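3.2 Why people keep jerseys they never wear

Going into this project I figured the keepers would be the big fans. You know, the folks who can tell you the starting lineup from any season you name. So I was pretty surprised when I sat down with the interview notes from Hemside and found that a good chunk of the people with the most team clothing at home hadn't watched a full game in years! They just had the shirts. Some were gifts, some came from a cousin's closet, and a few had been bought on vacation because it got chilly at night.

Quick reminder of the setup (the long version is in Section 2): I talked with 60 households, and in each one I asked whoever did most of the laundry to walk me through the clothes with a team name on them. We went drawer by drawer when people were up for it. Between them they showed me 126 pieces, counting hats but not socks. I left socks out because I got tired of arguing with myself over what makes a pair.
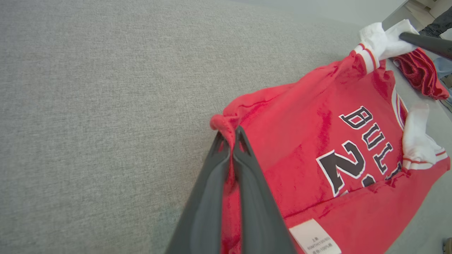
The first thing I asked about each piece was when it had last been worn outside the house. I put it that way on purpose, because my early trial chats in the Mistico neighborhood taught me that "worn" is a slippery word. People sleep in jerseys. They paint bedrooms in them. One woman told me her husband's old team shirt was "basically a towel with armholes," and I still had to decide which box to tick for it (I went with "household use," and I'd do it again).

Sleeveless basketball tops turned out to be the odd ones of the bunch. T-shirts and sweatshirts drift down the ladder in a way you can almost predict: nice shirt, weekend shirt, yard work shirt, rag. The basketball tops mostly skip the middle. They get worn a lot for a short stretch, often one summer, and then they go in a drawer and stay there. When I asked why, I heard a lot about sleeves. It's hard to wear a tank top under a jacket, people said, and it feels silly at the grocery store once you're past a certain age. Fair enough. I own two and I feel the same way.

But they don't get thrown out either, and that's the part I want to stay on for a minute. Lozano, the secondhand shop that let me hang around their drop-off counter for 14 afternoons, takes in plenty of team T-shirts and hardly any jerseys. The staff had noticed this long before I showed up with my clipboard. Their guess was that people think a jersey is worth money, so they hold on to it just in case. I liked that guess and I put a question about resale into the second round of interviews to check it.

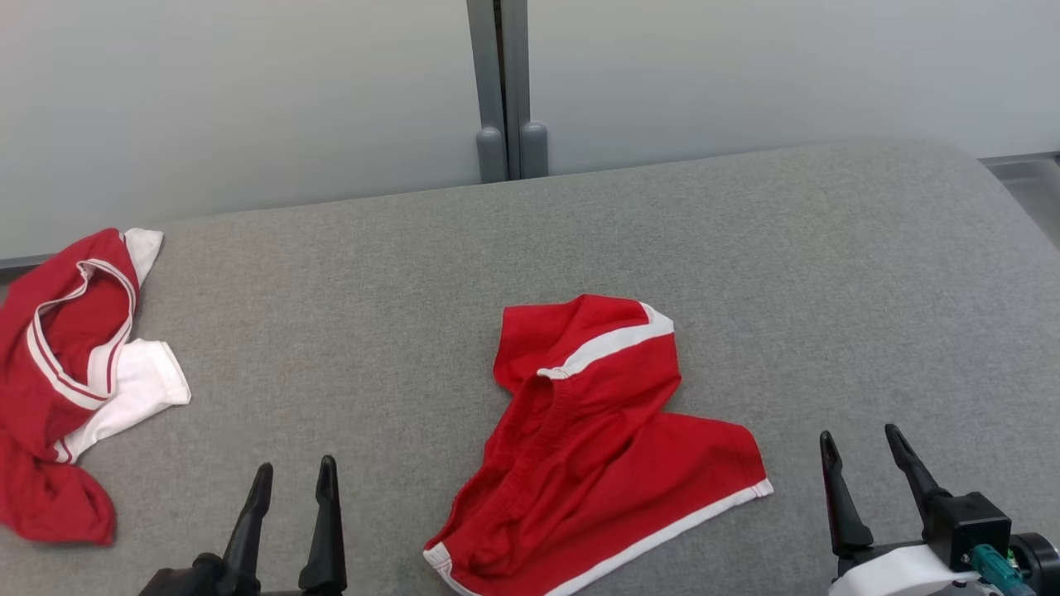 The resale idea held up only a little. Just 10 of the households had ever looked up a price for anything on their list, and most of those did it once, out of boredom, and never followed up. What came up much more often was the name or the number on the shirt. People talked about a big number on the chest as if it made the thing belong to somebody. One father put it this way: a T-shirt is from a team, but a jersey is from a person, and you don't put a person in the donation bag. I wrote that on a sticky note and it's been on my monitor ever since.

Size mattered too, in a funny direction. Kids' jerseys were kept longer than adult ones, even after nobody in the house could get an arm through them. A few parents stored them with school papers and baby teeth, well away from the regular clothes. In Ekonley, where the homes are smaller and closet space is a real headache, I expected to see less of this, and I really didn't. They had fewer coats and the same little pile of jerseys.

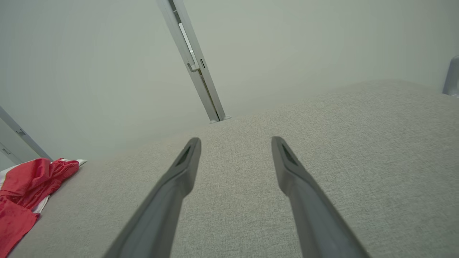

Figure 3. Light gray upholstery-type fabric with a speckled weave.

I should own up to a problem with timing here. Most of the second round took place in December, when people are cleaning out closets for guests and have strong feelings about clutter. A few of them decided to get rid of something while I was standing there, and I can't say whether they'd have done it without me in the hallway asking questions. I marked those pieces separately and kept them out of the counts in the next section, where I get into who does the sorting and who gets a veto.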